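Inventory Records Clerk, Heinonen Office Supply, Grencombe

Heinonen is hiring two clerks to maintain stock records for the Grencombe warehouse. Contract length is 52 weeks, starting in October. Shifts begin at 7 a.m.

Duties: enter incoming deliveries, reconcile shelf counts against the ledger, and file discrepancy reports with the Pakow branch. Clerks work at a desk -- lifting is limited to sample cartons.

Required: high school diploma, working knowledge of spreadsheets, and a passing score on our data entry test (100 records, timed).

Send a resume and two references to the personnel office.

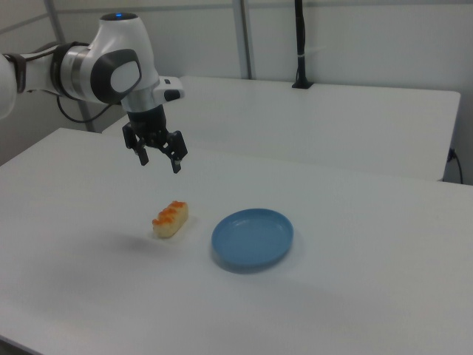 Oona Lahtinen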